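Aurelia Oprea
25. April 2021

Ich habe lange überlegt, ob ich das hier schreibe. Seit September arbeite ich am Kiosk im Hallenbad Geltport, und ich möchte ein paar Dinge über das Deutsch erzählen, das ich dort gelernt habe. Ein kleiner Thread.

1/ Im Sprachkurs habe ich gelernt: „Ich hätte gern einen Kaffee, bitte.“ Am Kiosk sagt das fast kein Mensch. Man sagt: „Ich krieg 'nen Kaffee.“ Am Anfang habe ich gedacht, die Leute sind böse auf mich. Sie waren sehr freundlich, nur kürzer.

2/ Das Wort „noch“ hat mich viele Nerven gekostet. „Sonst noch was?“, „Noch eins dazu“, „Geht das noch?“ In meinem Vokabelheft hat „noch“ jetzt eine ganze Seite, und sie ist voll.

3/ Das Heft heißt bei uns zu Hause „der Manole“, weil mein Onkel Manole es mir geschenkt hat. Bis gestern Abend stehen darin 502 Wörter. Nicht alle kann ich im Text von anderen Leuten erkennen, aber beim Sprechen kommen sie langsam. 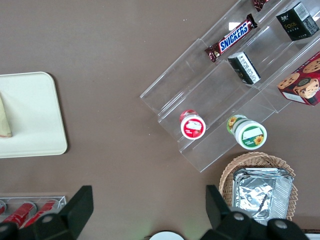

4/ Schwer sind für mich die Zahlen. Zwei Euro siebenundneunzig – ich höre zuerst die Sieben und schreibe sie im Kopf an die falsche Stelle. Einmal habe ich einem Herrn 2,79 gesagt statt 2,97. Er hat mich korrigiert und die 18 Cent selbst dazugelegt. Seitdem grüßt er mich mit „Na, Frau Rechnerin“.

5/ „Na“ ist auch so ein Fall. Meine Kollegin sagt „Na?“, und ich habe ihr früher wirklich erzählt, wie es mir geht, mit Rückenschmerzen und allem. Die richtige Antwort ist: „Na.“

6/ Die Kinder sind die besten Lehrer. Sie sagen sofort, wenn ein Artikel falsch ist, und sie sind dabei nicht peinlich berührt. Ein Mädchen hat mir erklärt, dass es DAS Eis heißt, aber DER Eisbecher. Auf die Frage, warum, hat sie gesagt: „Wegen Becher.“ Das war besser als mein Grammatikbuch.

7/ Was mir geholfen hat: das Radio beim Kochen, die Durchsagen im Bus Richtung Brimov, und jeden Tag einen Satz aufschreiben, den ich wirklich gehört habe. Keine Sätze aus dem Buch. Mein liebster bis jetzt: „Da nich für.“ Ich habe eine Woche gebraucht, bis ich verstanden habe, dass es „bitte“ heißt.

8/ Viele fragen mich nach der Prüfung. Ich möchte B2 machen, aber im Moment ist bei unserer Volkshochschule alles online, und am Bildschirm traue ich mich weniger zu sprechen. Wenn jemand einen Tandem-Partner sucht – ich biete Rumänisch und etwas Italienisch. Telefon geht auch.

9/ Und noch eine Frage an die Muttersprachler: Sagt man „wegen dem Regen“ oder „wegen des Regens“? Am Kiosk höre ich nur das erste, im Kurs ist es ein Fehler. Was schreibt ihr, wenn der Chef mitliest?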